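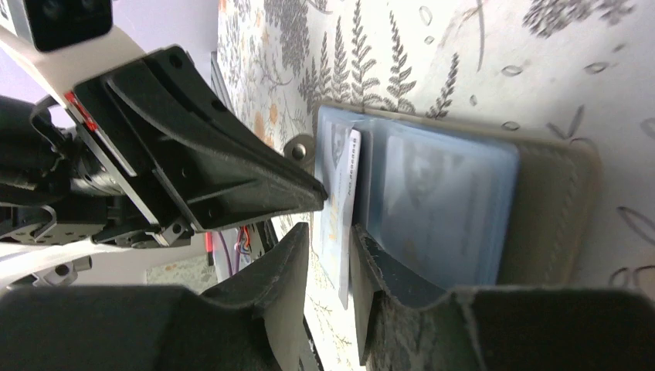

My third month at Nulden is done, and several people in the family still think I build robots. I don't. I drive them. I stand behind a table with a handle in each hand, and whatever my hands do, two arms on the other side of the table do as well. The arms record every move along with what their cameras see. Later a program goes through the recordings and tries to learn the job from them. My part ends when I press the pedal at the end of a run.

November has been cards. Before that it was folding dish towels, which I liked, and putting lids on jars, which I didn't.

The card job goes like this. There is a wallet with plastic sleeves in it, and a woven basket with three compartments. One arm keeps the wallet open and still. The other takes a card out of its sleeve, carries it across and puts it in the basket. Then you go back for the next one. When a person does it with bare hands it takes no thought at all. I timed myself at home with my own wallet and a cereal bowl and felt pretty silly about how long it takes me at work.

Most of the trouble is in the first inch. A card in a sleeve gives you almost nothing to hold. With fingers you push with your thumb and the card slides out, and you feel it let go of the plastic. With the handles I feel the motor pushing back a little and that's it. So I do it by eye. I bring one fingertip in low against the sleeve, close slowly, and pull straight along the sleeve. If I pull at even a small angle the whole sleeve comes too, and then the wallet starts to fold up on itself and I've lost the run.

Jingyi Yin trained me, and her advice was to stop watching the arms and watch the wrist camera screens instead. I fought that for a week. It feels wrong to look away from the thing you are moving. But the program doesn't get to stand where I stand. It only gets the cameras, so if I grab a card using something only I can see from behind the table, I've taught it a trick it can't do. She had me tape a piece of cardboard up so I couldn't see past it. I took the cardboard down after a couple of weeks and found I no longer looked over there anyway.

The second thing she taught me was to keep my mistakes small and fix them in the open. If a card slips, I don't stop the recording. I back off, open the fingers, go in again. Renzo Zanetti, who runs the training side, wants those runs. He says a robot that has only been shown perfect pulls has no idea what to do after a bad one. What he doesn't want is dithering. If I hover over the wallet for four seconds making up my mind, the program learns to hover. I had a batch sent back for that in my second week and it was fair.

A run also has to look like one person did it, start to finish. I have to approach from the same side, close at the same speed and let go at the same height. When I'm tired my left hand starts drifting up before the right hand has finished, and you can see it on the graph like a little hill. We take a break every forty minutes or so now and the hills have mostly gone away.

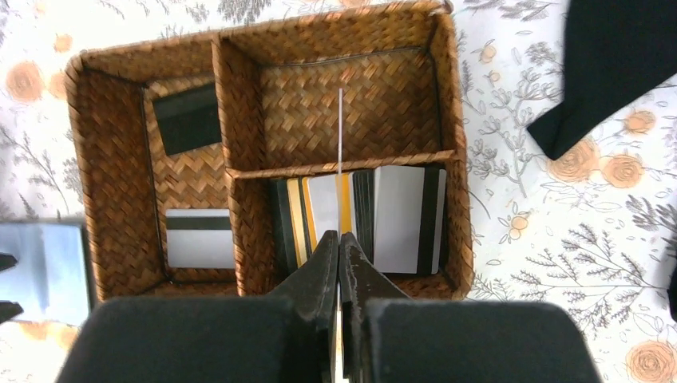

The basket is its own lesson. Dropping a card flat into an open compartment is easy, and a card that lands crooked there still counts. Standing one up on its long edge in a row with the others is something else. You have to hold the card upright right to the end, with the fingers coming in narrow so they don't knock the ones already standing. Once a row gets tight, I lower the card along the divider and let the weave guide it down. I came up with that by accident and Jingyi has started doing it too.

The weave can also work against you. A corner will catch on a strand and the card turns in the grip, and then you are holding it by one edge and looking at a thin white line on the screen. I used to shove. Now I lift an inch, wait for it to settle and go down again.

Black cards are the worst ones. Our grippers are black too, and when a dark card is down among other dark cards I can't always tell on the screen where the card stops and the finger starts. White and gold are a pleasure. I asked Renzo if we could leave the black ones out and he said no, people own black cards. He did let me change the order so they don't all come at the end of a shift when my eyes are done.

He also likes a busy tablecloth. We have a white one with gray ferns and orange roses that looks like it came from somebody's aunt. On a plain gray mat the first version of the program did well, and then it fell apart when he moved it to a cloth with a print. So we use the roses, and next month I think there's a plaid.

As for how it's going, the plan called for 400 good runs, and we passed that early in the month. Renzo looked at the results and kept us going. As of this afternoon the count is 1,255, split between Jingyi and me. When he lets the program drive, it opens the fingers in the right place and gets most cards out. It is slow. It does the little lift at the basket that I do. The first time I saw it I went and got Jingyi from the break room so she could watch, and she said it had my elbow, which I have decided to take as a compliment.

It still can't do the tight row. It brings the card over the right spot, goes down, touches the card next to it and backs off, and then does the same thing again until Renzo stops it. He thinks it needs more examples where the gap is narrow. So that's what we're on until the holiday: row nearly full, one card left to place, over and over.

My wrists are fine, Mom. The handles weigh next to nothing and they bought us better floor mats. I'll bring pie.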